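I ordered a pencil portrait of my father from Jussara Prado's shop in Otville, and paid $77 for the 9-inch size. My budget had hoped for less. My vanity wanted the mural. 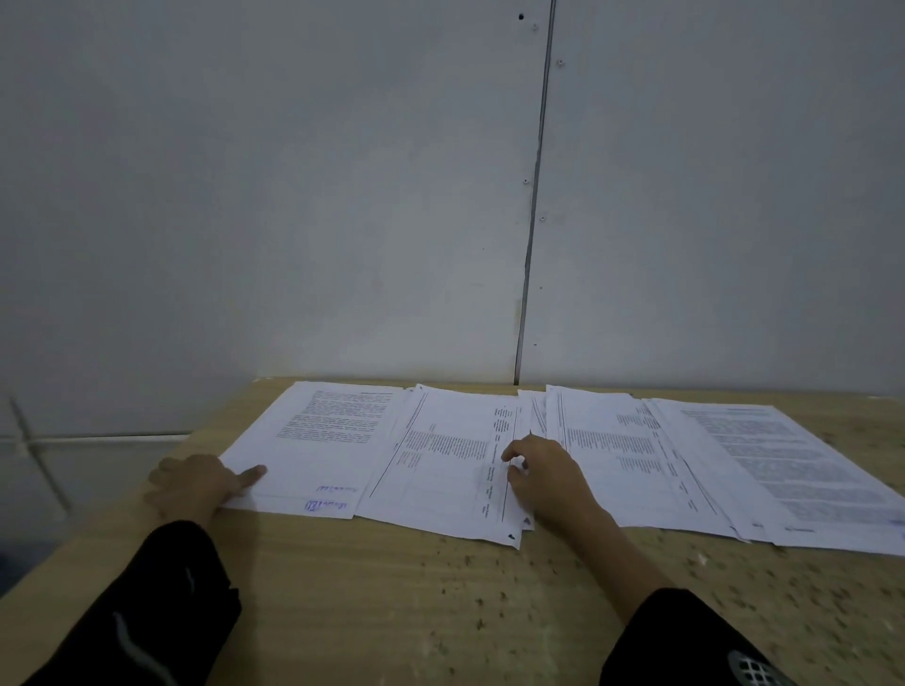

She sent 2 sketches in October and asked which one had his eyebrows right. Neither did, so she redrew them without a sigh I could hear by email. The finished drawing is **wonderful**, grumpy and a bit smug, as in life.

One star off for the mailing tube, which took me and a bread knife most of an evening.

*4 out of 5*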